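Re: [comp-hostguest] dispersion correction for the macrocycle runs

18 August 2019

Quick reply, on my way out.

> We optimized the host and the 1:1 complex with the small basis, then single points
> with the bigger one. Binding comes out far too strong compared with the titration
> in toluene. Is this just the functional, or should we be doing counterpoise?
> Also one imaginary mode left in the complex, very small. Ignore it?

Both, probably. Small basis on a contact surface that size and the superposition error gets big, fast. Do the counterpoise at the complex geometry first, before you touch the functional. Our own complex dropped by 41 kJ/mol after that and we hadn't changed anything else. Different guest, so don't expect the same number.

Then the solvent. Gas phase electronic energy vs. a free energy in toluene, you can't compare those directly. Need the thermal terms, and the entropy of bringing 2 molecules together, and something for pulling toluene out of the cavity. Continuum model won't really do that last bit.

On the imaginary mode: don't ignore it, tighten the grid and reoptimize. Low modes wreck the entropy in the rigid rotor treatment. We use the quasi-harmonic fix in Lilivance, the old version from May is ok for this, teh newer one I haven't tried.
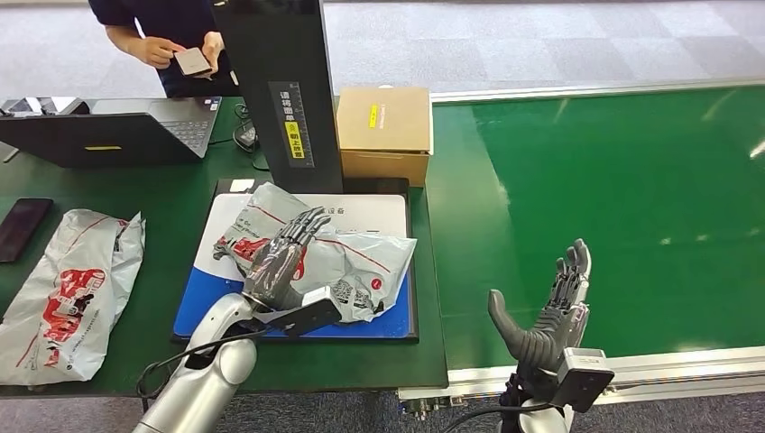
Size wise, our largest job was 1,145 basis functions and it ran fine on Brisness with density fitting on. Without it, forget it. If the SCF wanders, start from the converged small basis orbitals.

Can you post the input and the host coordinates seperately? Output file too but trim it, the list chokes on long ones.

More when I'm back at a desk.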